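Robot Cell Technician (Setup and Maintenance), Assembly Training Group

Posted 6/23/25
Reference number: 271

Ronurance is seeking a Robot Cell Technician to take charge of the setup, care and repair of one gripper cell at its Gosard site. The position is full time and is based in the Assembly Training Group. The successful applicant will be responsible for a single machine and for the simulated copy of that machine, which the group uses to test every change before it is made on the floor.

About the cell

The cell, known internally as Mirosley, consists of one arm with a two-finger parallel gripper, a work surface and a set of task fixtures that are changed according to a published schedule. It handles small assembly tasks, including peg placement, block handling and the seating of parts in rails and trays. Each task is first built and run in simulation. The technician maintains the task layouts in both places and is expected to keep them in agreement.

The simplest layout in current use is the board task, in which the gripper works over a flat blue board with a screw-like fastener at each corner, small round pegs, and two rectangular blocks along one side.

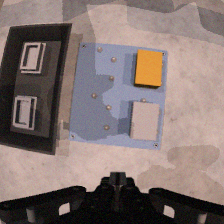
Layouts of this type are sensitive to small errors in position. A board that has been turned a few degrees from its recorded angle will cause missed grasps, and the fault is often blamed on the gripper when it lies in the fixture record. The technician will be expected to check the record first, and to correct it in writing before any hardware is adjusted.

Duties

1. Carry out the startup check at the beginning of each shift, including home position, finger travel and emergency stop.

2. Inspect the finger linkages and pins for play, and replace worn parts from stock. A full inspection is due every 400 hours of operation.

3. Calibrate the wrist camera after any collision, tool change or software update, and file the result in the cell log.

4. Install, level and record task fixtures. The technician will sign for each change of layout.

5. Maintain the simulated cell, so that part positions, gripper geometry and lighting match the values in the current setup sheet.

6. Prepare and verify the approach path for the larger mechanical assembly, where the gripper must work close to a long, narrow rail and a blue rod frame with yellow-orange end pieces. Clearance is to be confirmed in simulation before the path is released.
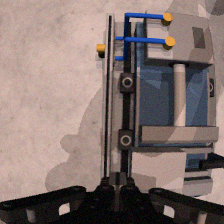
7. Diagnose stoppages. Repairs within the technician's competence should be completed on site — all others are referred to the service contractor, Ķēniņš, with a written account of the fault.

8. Keep the spare parts cabinet in order and submit a reorder list each month.

Requirements

Applicants must hold a two-year technical degree in mechatronics, electrical maintenance or a related field, or must show equivalent experience. At least 500 hours of documented work on an industrial or collaborative arm is required. Applicants should be able to read wiring diagrams, use a torque wrench and a dial indicator correctly, and edit a configuration file without supervision. Prior use of a robot simulator is desirable. Training in the simulator used at Gosard will be provided.

The work involves standing for long periods and lifting fixtures by hand. Safety glasses and closed shoes are required in the cell area at all times.

Terms

The appointment is for two years and may be renewed. The post is at pay grade 9. The start date is in July, with the first two weeks spent alongside the present technician.

How to apply

Applications should include a resume, a copy of relevant certificates and a one-page account of a fault the applicant has found and repaired. The account should state what was checked, in what order, and what was recorded afterward. Applications are to be submitted through the Ronurance careers page under the reference number given above. Incomplete applications will not be considered.

Share this posting (9 shares)

3 comments

millwright_dan
Does time on a gantry count toward the hours, or does it have to be an arm?

Ronurance Careers
Gantry work may be listed as supporting experience. The required hours must be on an arm.

tessellate
Glad to see the simulator training is included. Applied this morning.

This site uses cookies to remember your search settings. Accept | Manage preferences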